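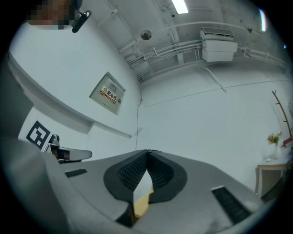 Wood color is the natural shade of timber before any stain or paint is added. It comes mostly from compounds stored in the cell walls, which differ by species and by the part of the trunk the board was cut from. Sapwood, the outer part, is usually paler than heartwood. Light yellow-tan wood, like the surface seen between the gray fingers, is common in furniture for white rooms, where a dark top would stand out more. Maple, birch, ash and pine all fall in the pale group.

Color changes with age. Sunlight darkens pine and cherry and fades walnut. The change is fastest in the first months, and an object left in one spot can leave a lighter patch under it. 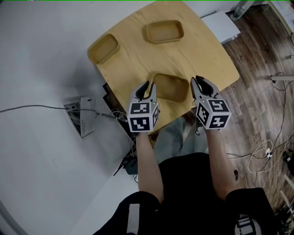
Can a darkened board be made pale again? Sanding removes the darkened layer, which is thin, but the new surface will begin to change in its turn.

Finishes also affect color. Oil gives most woods a warmer, deeper tone. Water-based clear coats change it less, and some contain additives that slow the effect of sunlight.

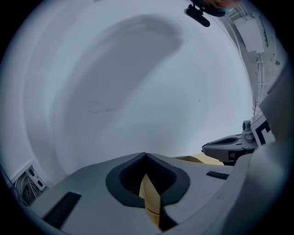 Wax has a mild effect and needs to be renewed from time to time. On open-grained woods such as oak and ash, colored wax may collect in the pores and make the grain easier to see.

September
By Heather Gilchrist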